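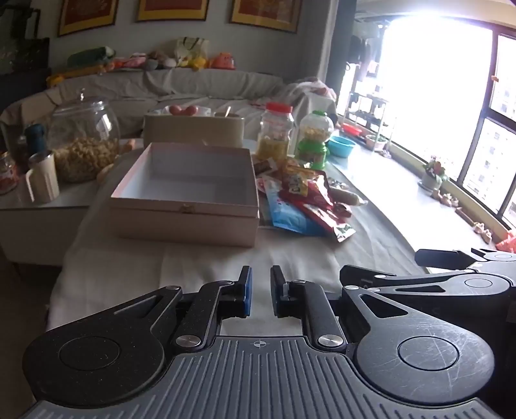

Workshop notes | Builds & Automation
Thu 27 June

The Gorkport hand-held gripper now has blue rubber pads on both fingers. The linkage arms run on pivot screws, which want checking after every 45 minutes of use. Thread lock is in the Purik drawer.

Current task is packet sorting: mixed snack wrappers picked from a tablecloth and put in a box with the lid open. Foil is the hard case. At 600 g of grip it creases, and below that it slips. The Macedo load cell reads 10 g high at rest, so subtract that before logging anything.

The log stands at 748 picks. Gristdale members who want to build a second pair of jaws can copy the drawings from the shared folder. The hub spacing changed in November, and older prints will not fit.

12 shares | 3 comments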